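4. The Jillby Tabletop Kit Under Review

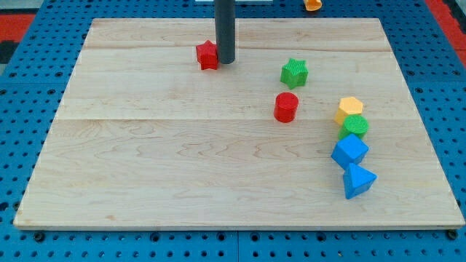 Figure 2. Board with seven blocks and the rod tool. Two red, two green, two blue, one yellow.

4.1 What is in the kit

Jillby sells the kit in two versions. We bought the larger one, with our own money, no discount. It ships with the rod tool, the block set, a mount plate for the arm, a camera bracket and a license for the Vedon control software. The arm is not included. Neither is the table. This matters for the price comparison in Section 6, where the other two kits do include a table.

The board in Figure 2 is our own, pale maple, laid on the blue pegboard. Jillby suggests working right on the bare pegboard. We tried that first and gave up quickly, blocks catch on the holes. Small ones tip. A flat surface fixed it and we kept the board for all runs reported here.

Blocks are simple shapes in four colors: stars, cylinders, a cube, a hexagon, a triangle. Ridged finish. The ridges turned out to matter more than we expected, see 4.4.

4.2 Setup

Install notes are short. Too short in places. The mount plate bolts on with the supplied screws, one of ours was the wrong thread and Jillby sent another without any argument. The wait was nine days. Software install went clean on one machine and failed on the other, an older graphics driver was the cause and the installer gives no message at all when it hits this. It just closes.

Calibration is done by touching the rod to four points on the work surface and clicking after each. The manual says to do this once. We found it should be done again any time the surface is moved or loosened, even a little. We lost a full batch of runs to this before working out what was wrong. Those runs are left out of all tables.

Rod height is the setting to watch. Too low and the tip scrapes the wood. Too high and it rides up on the thinner blocks. The default was too high for our board and is set in a config file, not in the main window. A slider would help.

4.3 Task and procedure

Pushing only, no grasping. The rod has no fingers, so every task is some form of push: move a block to a spot, move it next to another block, split two blocks that are touching, line up a group. Commands are typed in plain English, e.g. "push the red star to the green star" or "move the blue cube away from the blue triangle". The Vedon package turns the command and the camera view into a stream of small moves.

We ran 500 commands in total. 100 for each of five task types: block to spot, block to block, split, line up, and a mixed type where the command names a block by color only. Starting layouts were made by hand, blocks spread over the board with no fixed pattern, and we made no effort to keep them apart. Crowded starts are normal in use and the kit should cope with them. The chain of shapes on the right side of Figure 2 is the kind of crowding meant.

A run counted as good if the block ended within one block width of the target and no block left the board. Time limit 80 seconds. A person watched each run and hit stop if the rod pressed down on a block from above. Stops are scored as failures.

Color only commands need a note. With two blocks of one color on the board, "push the green one left" has two right answers. We accepted either. The older version of the Vedon software would stop and ask, the current one picks for itself. We don't think that is better but it is faster.

4.4 What we saw

Block to spot was the strongest type by a clear margin. Split was the weakest. Full counts are in Table 3, the comments below cover only the patterns a buyer would want to know about.

Stars are hard. The rod slides into the notch between two points and then the push is steady and straight, which is good, but when it lands on a point the star spins and the software takes several moves to recover. Sometimes it circles the block and comes back in from the other side. Sometimes it keeps nudging the same point until time runs out. We could not predict which.

Cylinders roll off the line of push if the contact is even slightly off center. They don't roll in the wheel sense, they stand upright, but they slip round the rod. Here the ridged finish helps. We covered the side of one cylinder with smooth tape as a quick check and it got away from the rod much more often. Not a formal test, no numbers reported.

The cube and the triangle give trouble when they sit against each other. Flat faces meet, both blocks move as one. The software seems to treat this as progress if the named block is moving the right way, and does not check the second one. Most split failures are of this sort.

Blocks near the board edge are the other weak spot. The rod needs room behind the block to push it inward and will not go past the limit set at calibration. A block at the very edge is stuck until a person moves it. Jillby told us by email that a wider limit is planned for the November release. We can't report on that.

4.5 Running cost and support

Nothing broke. The rod tip shows some wear and can be replaced, though only as a pack with the screws and spare bolts we didn't need. Block sets are sold apart from the kit. The license is yearly, and commands are refused the moment it lapses, we checked the terms but did not test it.

Support answered every question we sent. Replies on hardware were good. Replies on software were passed to Vedon and took longer, one of them came back with instructions for the wrong version.

4.6 Limits of this review

One kit, one arm, one room. Lighting was even and we did not change it. MacBrayne and Lostov both sell pushing kits with different tools and were run on a smaller set of commands, so the numbers in Section 5 should not be set side by side with Table 3 with out reading the notes there. All prices and software versions are as of 2020-02-11.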